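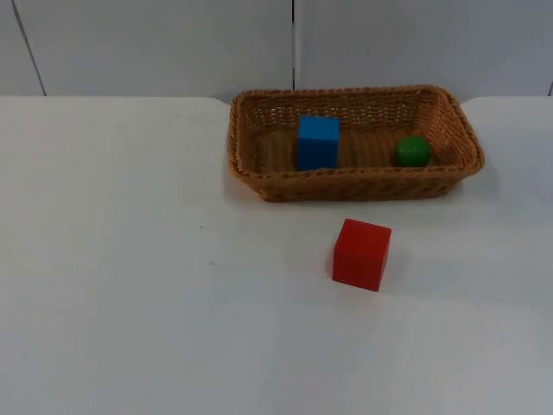
A wicker basket on the white table, with a blue cube and a green ball in it and a red cube in front.

Leonie Zwahlen buys baskets for a living, or for part of one. She runs Hubmann, a toy lending library in Drosumcombe, from two rooms above a hardware store. Families pay a yearly fee and take home a basket of toys for a few weeks at a time. When they bring it back, they take another.

She opened the library with 12 baskets and the toys her own children had outgrown. The catalog now lists 1,493 separate toys, and 1,097 of those are blocks, balls, rings and other pieces with no batteries and no instructions.

"People come in expecting train sets," Zwahlen says. "We have some train sets. They go out, they come back with a piece missing, and I spend an evening on the phone. A cube is a cube. If one gets lost I put in another one."

The larger of the two rooms is for sorting. Returned baskets are emptied onto a white table, and the toys are wiped, checked for splinters or cracks, and put back in. Zwahlen chose a white top so that chips and dirt would show up. She had used her old kitchen table before that, and missed things.

"It was dark oak. You could lose a brown bead on it for a week."

I asked her why she uses wicker when plastic tubs are cheaper and can go under the faucet.

"I had tubs the first year," she says. "They stack well, I'll give them that. But a child pulls a tub off a shelf and it makes a terrible noise on a hard floor, and then the lid goes missing. I had a whole closet of tubs with no lids. With a basket there's no lid to begin with."

She has firm opinions about the shape. A basket for small children should be wider at the top than at the base, she says, so a hand can get in from the side and the toys can be seen from where the child is sitting. She also wants a thick braided rim. Thin rims are the first thing to break, and the broken ends are sharp.

"I run my thumb all the way around before I buy. If it catches anywhere, I put it back. The man at the market in Prerkeck knows me by now. He hands me the good ones first to save us both the time."

Wicker does need some care. Crumbs get into the weave, and she goes over the inside with a dry paintbrush and then a vacuum with a sock over the nozzle. In January, when the heating is on all day, she moves the baskets to the shelf farthest from the radiator so they don't turn brittle. A basket that starts to crack goes out of service and is used for clean cloths.

For the youngest borrowers, the toys in a basket are few. Zwahlen says parents often ask if they can add to them, and she tells them they can do what they like at home, but she suggests waiting.

"A cube and a ball are already two different problems," she says. "One stays where you put it. The other one rolls off under the couch. Then you give them a second cube in another color, and now they can stack, or they can put the two the same shape together, or they can just throw everything out of the basket. Mostly they throw everything out of the basket."

She doesn't mind the throwing. Putting things in and taking them out again is, in her experience, what children that age want to do, and she has watched her nephew do it with a single block through an entire lunch.

Parents sometimes ask her how to get a child to tidy up. She has one suggestion, and says it doesn't always work. Leave the basket on the floor, put one toy in it yourself, and don't say anything.

"If you say 'tidy up,' you've started an argument. If there's something in the basket already, they might bring you the next one. They might not. Then you pick it up yourself and have your coffee."

Colors are kept plain. She repaints the wooden pieces when they get worn, using a water-based paint called Totis that she orders by the liter, and she gives every piece 5 days to dry before it goes back on the shelf. She has tried softer shades, which several parents requested, and found them harder to spot on a carpet.

The library closes for a stock check that begins on September 22, 2023. Zwahlen is asking borrowers to return everything by then, including single pieces that have turned up in the car or at a grandparent's house.

"Just put them in a bag and hang it on the door," she says. "You don't need to write a note. I know where they go."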